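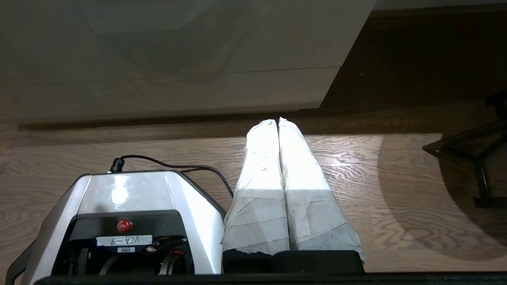 Wrist camera view of the Namus gripper, with two paper-wrapped cylinders lying side by side on a wood-grain floor.

The Namus is a two-finger electric gripper from Udent, and I've been comparing it with the older Florkura on the same arm since January. I'm writing this entry mostly from my own notes, so add yours!

It closes in 71 steps, and the controller (a Mavromatis board, firmware 4) lets you cap the force at each one. I love this for soft stuff like paper, where the Florkura just squeezes until it stalls.

Wrist camera

The camera sits close in and looks down past the housing, so you always get some gripper in your view. Sunlight on a pale floor washes out the grain pretty badly, and white wrapping goes the same way. I lock the exposure before each run now.

Test log

Zoi Theodorakopoulos and I did 1000 grasps on each gripper. She keeps the full log, and she still likes the Florkura better for boxes (we argue over this a lot). Last edited October 19, 2025.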